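**The deck-mounted tub faucet: do you want one?**

Every March the bath makers send out their spring lists, and every March somebody at Heltley asks me whether it's time to swap the old two-tap tub for one of those white ones with the black hardware. I've now read the Undden leaflet and the Rinier leaflet, and sat through a talk by Joonas Rantala on "the bath as furniture." I remain unconvinced, but I'll try to be fair.

The pitch goes like this. You get a plain white rectangle with soft corners, a tall black spout, and a row of matching black handles along the rim. Undden wants 600 dollars for the faucet set on top of whatever the tub costs you. Rinier wants 200 less and says the finish is just as tough. Neither leaflet says what happens to that finish after a year of hard water, and I asked both of them.
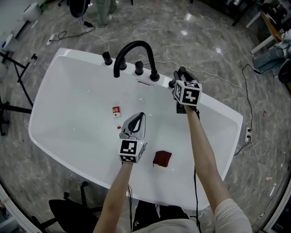 *White tub, black gooseneck faucet and three handles. The red sponge is in the basin.*

Three handles is where I start to grumble. With two, a half-asleep person can find hot and cold by feel. With three identical cylinders, one on one side of the spout and two on the other, I'd want a label, and the leaflets show no labels. Manouchehr Bagheri, who fitted baths for Talebi before he moved to our end of town, tells me the third is usually there to send water to a hand shower. Fine. Ask before you pay for it, and ask which one it is.

Then there's the cleaning. A rim full of fittings is a rim you have to clean between, and a sponge won't get into the gap behind a spout. Manouchehr uses an old toothbrush and dish soap. He won't have scouring powder near a black finish, and he says to rinse the basin before you wipe it so you aren't dragging grit across the white. I did our bath his way and it took 8 minutes. Rantala's talk promised "effortless care," and I'd like to see his elbows.

I'll give them the overflow slot. The narrow kind looks neater than the old chrome disc, though you still have to poke a cloth in there now and then.

If your tub is sound, my advice is to spend 50 dollars on new washers, a decent sponge and fresh sealant, and see how you feel next spring. If you already own a black set, write in and tell me how it's wearing. Photos of the worst bits are welcome, especially from anyone with hard water.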